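Neues aus der Arbeitsgruppe Mistow

Seit März lässt Said Abdel Rahman seinen Navigationsagenten Vidura durch 300 simulierte Wohnungen laufen, und wir freuen uns sehr, endlich davon erzählen zu dürfen! Nach 3,000 Episoden findet Vidura genannte Ziele deutlich zuverlässiger als unser alter Planer Arkard (der uns trotzdem ans Herz gewachsen ist).
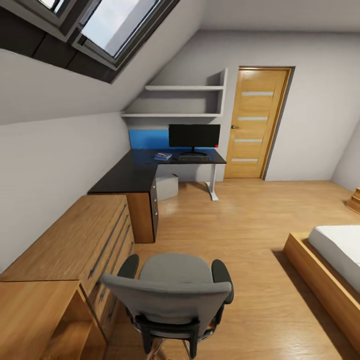

Schwierig bleiben für Vidura die Dachzimmer. Die Höhenkarte rechnet noch mit geraden Wänden, und wo sich wie hier die Schräge über den Schreibtisch zieht, muss sie feiner werden.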